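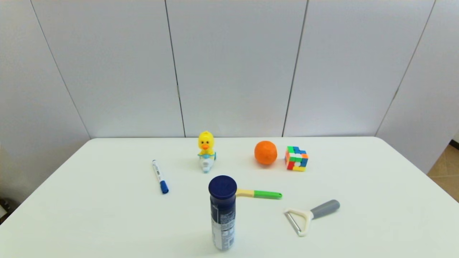 Capítulo 7
O sucesso declarado e o sucesso verificado

Quase todos os relatórios de manipulação robótica trazem, logo na primeira página, uma taxa de sucesso. O leitor deste manual deve habituar-se a desconfiar dela. Uma taxa alta pode descrever um bom robô, mas também pode descrever um robô que avalia mal o próprio trabalho, e os dois casos produzem exatamente a mesma tabela.

O caso que nos vai ocupar neste capítulo ocorreu no laboratório Frandsen, durante os ensaios de aceitação de um braço Fisero comandado pelo programa Plodum. A tarefa parecia modesta: apanhar objetos domésticos pousados numa mesa branca e largá-los num tabuleiro. Em 1.037 tentativas, o programa registou um número de falhas tão baixo que a equipa se preparava para encerrar os ensaios em julho. Foi Pendo Kashindye, responsável pela segurança da célula, quem pediu os registos brutos antes de assinar.

Encontrou 87 tentativas dadas como bem-sucedidas em que a pinça tinha fechado sem nada entre os dedos. O programa concluía que havia objeto quando a corrente do motor subia acima de um limiar, e a corrente também subia quando os dedos chegavam ao fim do curso ou raspavam no tampo. Em nenhum desses episódios a câmara foi consultada depois do fecho.

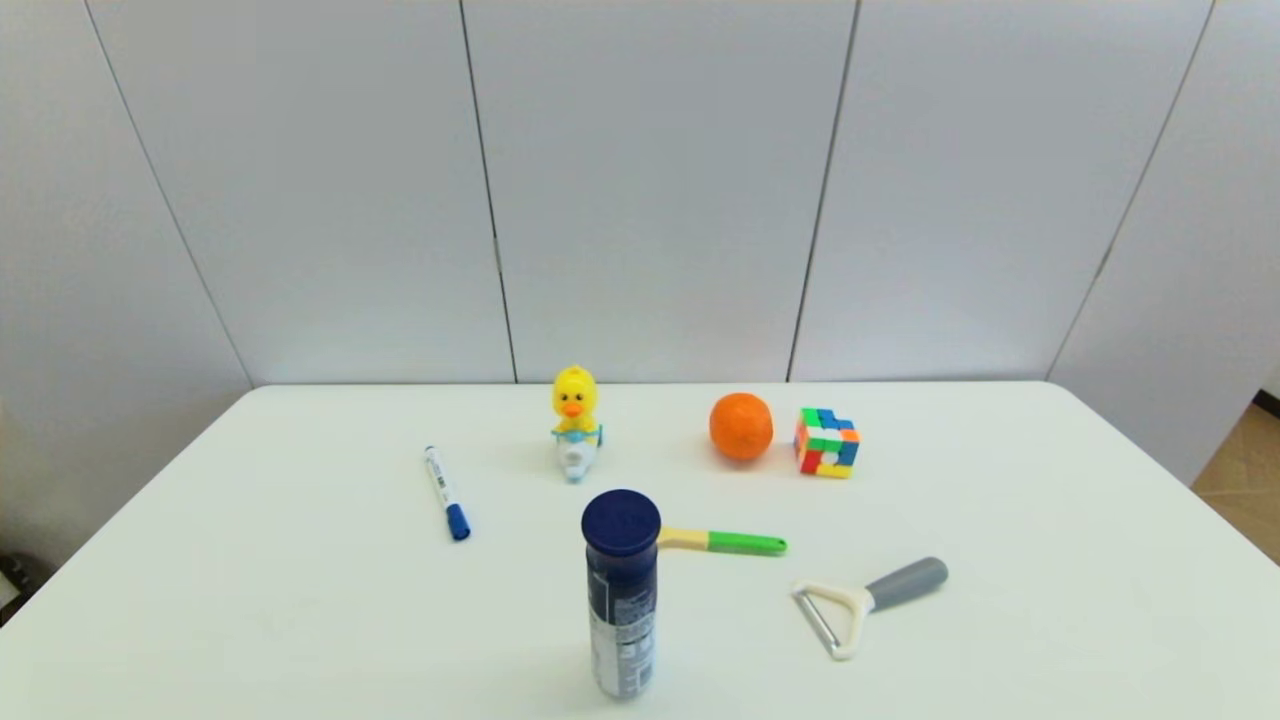
A explicação oficial do fornecedor falava em «condições visuais adversas». Convém olhar para ela com frieza. Mesa clara, luz difusa, objetos bem separados: é difícil imaginar bancada mais benigna. Havia, é certo, oclusões. Vista da câmara da cabeça, a extremidade esquerda do utensílio de cabo verde fica atrás do recipiente alto, e um planeador que precise de saber onde ela está terá de a adivinhar ou de procurar outro ponto de vista. Mas uma oclusão explica que se falhe a preensão. Não explica que a falha seja registada como êxito.

O mais grave veio a seguir. Convencido de que transportava um objeto, o braço passava ao modo de transporte, com velocidade maior e limites de força mais largos. Por 2 vezes bateu no bordo do tabuleiro nesse modo. Não houve feridos, o que o relatório do fornecedor repete com alguma satisfação — como se a ausência de uma mão naquele lugar fosse mérito do projeto. O módulo de paragem Plirnow, instalado para limitar a força de contacto, funcionou como especificado: recebia do Plodum a indicação de carga e ajustava o limiar em conformidade. A proteção dependia, portanto, da mesma variável que estava errada.
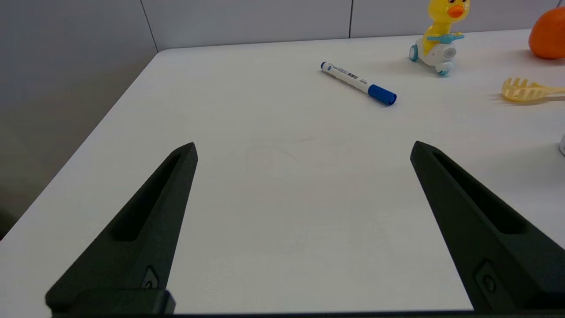

7.1 O que a pinça sabe

Uma pinça de dois dedos dispõe de muito pouca informação. Conhece a abertura, se o codificador estiver calibrado, e conhece a corrente. Tudo o resto é inferência. Um marcador fino, por exemplo, deixa os dedos quase fechados, e a diferença entre tê-lo e não o ter pode caber dentro da folga mecânica.

Nesta secção examinamos três sinais de confirmação (abertura residual, força mantida e imagem após a elevação) e as condições em que cada um engana. Antes de prosseguir, o leitor deve rever a definição de falha de modo comum dada no capítulo anterior, pois voltaremos a ela ao discutir o módulo Plirnow.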